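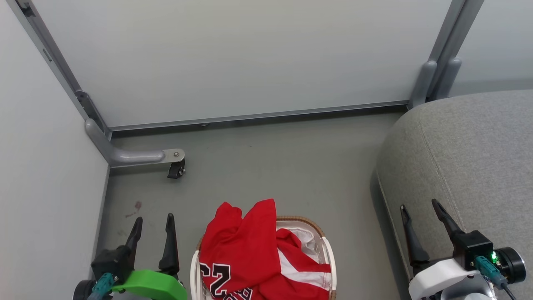 Tours | Day Walks | About Us | Booking | Contact

Braken Travel > Company > About Us

About Us

Braken Travel is a small tour company in Lostport, on the edge of the Danwood hills. We opened our office 20 years ago with one minibus and a table of maps. Today we have four minibuses, and the maps are still on the table, because many guests like to draw their route with a pencil before they decide.

Our first tours went only to the old harbor and the salt market. Later the guests began to ask about the villages behind the hills, where the road is narrow and the big coaches can not pass. So we started to go there, and now these are the tours we sell most.

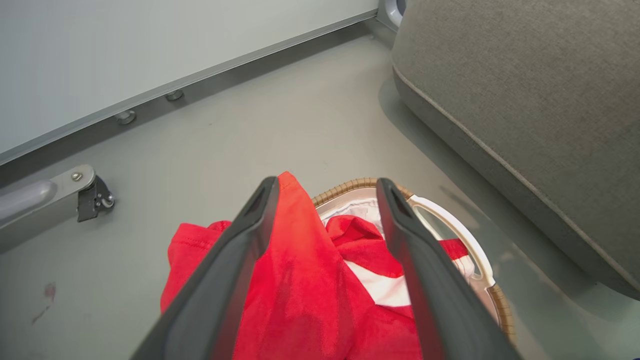
In the villages we eat lunch in family houses. The menu depends on the season – in November it is mostly bean soup, smoked fish and chestnut cake. Please tell us before the trip if you do not eat fish.

How We Travel

A group has no more than 22 guests. We leave Lostport at 8 in the morning and come back before dark. The longest day tour is 70 kilometers in one direction, with a stop at the Ó Briain mill, which still grinds flour for the bakery next to it. The walking parts are easy, but the stone paths in Danwood are slippery after rain and you need good shoes.

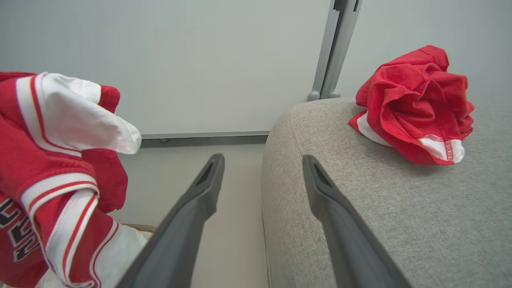

Our Guides

All our guides grew up in the region. They speak English and at least one other language, and they know which chapel is open and who keeps the key when it is closed. If you want a private guide for your family, write to us two weeks before your arrival – in summer a little earlier is better.

Braken Travel, Harbor Street, Lostport | Contact | © Braken Travel, all rights reserved | Back to top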